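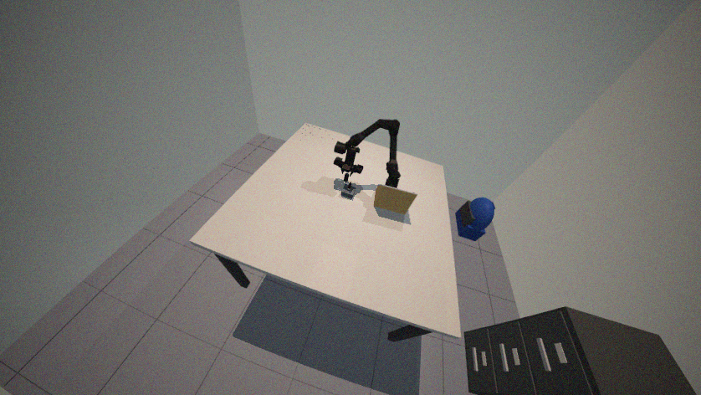 夹爪闭合到位却没有夹住:一次误报的排查

上个月把抓取流程从旧脚本迁到 Jetolell 之后,仿真里一直有个低频故障:机械臂下探到小灰块上方,夹爪闭合,状态机报“已抓取”,然后抬升,物块留在桌面上。后续的放置动作照常执行,最后任务结果写成功。空手放置,日志里一行报警都没有。

先说环境。物理引擎用的是 Sonden,控制周期 2 毫秒,机械臂固定在桌面上,底座前面是箱子,待抓的小灰块在箱子旁边。Rusu 是我自己写的任务层,负责状态切换和结果判定。场景文件沿用四月那一版,迁移时只改了接口,没有动几何和摩擦参数。

一共跑了 1688 次,误报 53 次,比例略高于 3%。这个数字比较讨厌,单独调试时很难碰到,批量跑又一定会有。

第一个怀疑对象是摩擦系数。把指尖摩擦调高以后重跑,误报数几乎没变。第二个怀疑是下探深度,指尖可能只擦到物块顶部。把目标高度往下压了一点,误报少了几次,但又出现了指尖顶到桌面的情况,于是改回原值。这两步花了一个晚上,结论是方向错了。

后来老老实实把误报的那些回合全部导出来,逐条对时间戳。共同点在闭合阶段:夹爪开度先下降,中间有一小段停滞,然后继续下降到接近零。停滞段对应指尖碰到物块侧棱,物块被挤得转了一个角度,随后从两指之间滑出去。判定逻辑恰好在停滞段采样,看到“速度接近零、开度大于零”,就认为夹住了。

旧脚本里为什么没有这个问题?翻了一下代码,旧脚本在闭合指令之后有一个固定延时 60 毫秒,延时结束才读开度。当时写这个延时是为了等通信,注释里也是这么写的。迁移时我看到 Jetolell 的接口是同步的,觉得延时没有意义,就删了。实际上它顺带把停滞段盖了过去。

修改分成三处。

一,判定条件改为持续满足。速度和开度两个条件必须在连续一段窗口内同时成立,中途任何一个周期不满足就清零重计。窗口长度暂时取旧延时的值,后面再根据物块尺寸细调。

二,抬升后复查。抬到安全高度后再读一次开度和指尖接触力,任何一项低于阈值就转入失败分支,张开夹爪,回到预备位。之前的流程在抬升之后完全不看传感器,这是设计上的疏漏,跟迁移无关。

三,任务结果不再由状态机自己说了算。结束时直接查询物块位姿,与目标位姿比较,超差即判失败。仿真里这个查询没有成本,上真机要换成视觉,先留了接口。

改完用同一组随机种子重跑 1688 次,误报为零。真正的抓取失败仍然存在,但现在都能进失败分支,日志里有明确的原因码。失败本身主要来自物块初始朝向,棱边正对指尖时容易被挤转,需要在规划阶段把夹爪的偏航角对齐到物块侧面,这部分还没做。

顺便记一个副作用。加了失败分支之后,回预备位的轨迹第一次被频繁触发,结果发现其中一段腕部离箱子上沿太近。Jurmont 的碰撞检查没有报,原因是箱子的碰撞体还是旧尺寸,比显示用的网格矮一截。已经改成从同一份参数生成。如果这段轨迹直接拿到真机上跑,腕部很可能会撞上去。以前失败分支形同虚设,所以一直没有暴露。

待办:偏航角对齐;窗口长度扫参;把仿真里其余几个物体的碰撞体和显示网格也核对一遍。日志格式改过一次,旧的分析脚本读不了新文件,需要的话先用 Rusu 目录下的转换脚本处理。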